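Clullex
Lending and Loans: Vacancies

Tray Packer and Sorter (part-time, two posts)

Posted 9/11/19

Clullex lends out boxes of toys, switches and other things to press, twist and squeeze. They go to nurseries, day centres, schools and a fair few living rooms. A box goes out tidy and comes back looking as if it has been down the stairs. Between those two states there is a person with a tray, and we would like to hire two of them.

We have 2,270 items on the shelves at the last stocktake, and 147 families and groups on the borrowing list. Our present packers are very good and would like to go home on time.

What the job is

You will work at the long counter in our unit on Alarcón Road. A returned box is tipped out (gently, please) and everything in it goes onto a serving tray. You check each piece against the card, wipe it, find the bit that has rolled under the kettle, and pack the lot again so that it will survive the van. Anything cracked, chewed or silent when it ought to click goes on the repair shelf with a label saying what is wrong with it. "Broken" is not enough of a label. "Pink, sticks when pressed on the left" is a lovely label.

You will handle a lot of big round push buttons. They are the most borrowed thing we own, they come in several colours, and people have strong views about which colour they were promised. If the card says sage green, a blue one will be noticed by a four-year-old within seconds and we shall get a phone call.

You will also handle toy nuts and bolts, knitted things, beanbags, wooden fruit and a xylophone that we have been meaning to retire. The xylophone is packed last and wrapped twice.
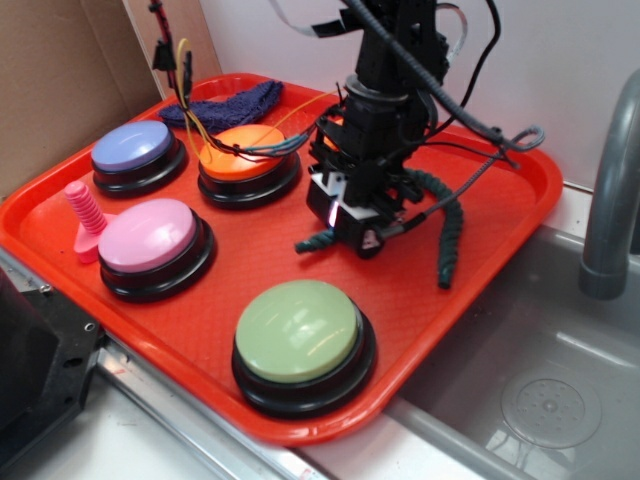
Buttons, a toy screw and a dark cloth on one of the red-orange trays.

Other duties, in no special order:

Keeping the card index right. It is on actual cards. We have looked at software, and the cards are still here.

Washing the soft items on a Cluler cycle, our name for a cool wash followed by a long argument with the drying rack. Socks are not stock, but we get a great many of them, and they go in the lost property basket until December, when it is emptied.

Helping load the van when the driver asks. The heaviest box can be carried by one person of ordinary strength and a good mood.

Answering the phone if you are nearest.

Who we are looking for

Somebody who can tell that a tray is one piece short before reading the card. Somebody who doesn't mind doing the same thing many times, and who will speak up when the way we do it is daft. Neat handwriting helps. So does being able to work next to another person who hums.

You don't need qualifications or experience of this kind of work. If you have packed shelves, run a cloakroom, kept a toy cupboard in order or got a family of five out of the house with matching shoes, put it in your letter. We'll count all of it.

You should be comfortable standing for part of the shift. There are stools, of two heights, and the tall one is popular. If the counter height or anything else about the room would be a problem for you, tell us when you apply and we will sort it out before you visit.

Hours and pay

Mornings only, during school terms, with some extra hours in December when everybody sends everything back at once. Pay is at our standard hourly rate, printed in the application pack, with paid holiday. Tea is free. Biscuits are run on a system of trust that has its ups and downs.

The posts are permanent after a trial term.

How to apply

Ask for an application pack at the Revus desk on the ground floor (Revus is the sign-in desk for the whole building, so do say it's for Clullex or you may be sent to the dentist). Fill in the short form and attach a letter of no more than one side. Tell us why you would like the job and describe something you have put in order, however small.

People we would like to meet will be invited for a morning at the counter. We'll give you a muddled box, a tray and the card that goes with it, and leave you to it for a while. You may ask as many questions as you like. Travel within the county is refunded if you keep your ticket.

Both posts start after the holidays. We reply to every letter, though during the December rush it may take us longer than we'd like.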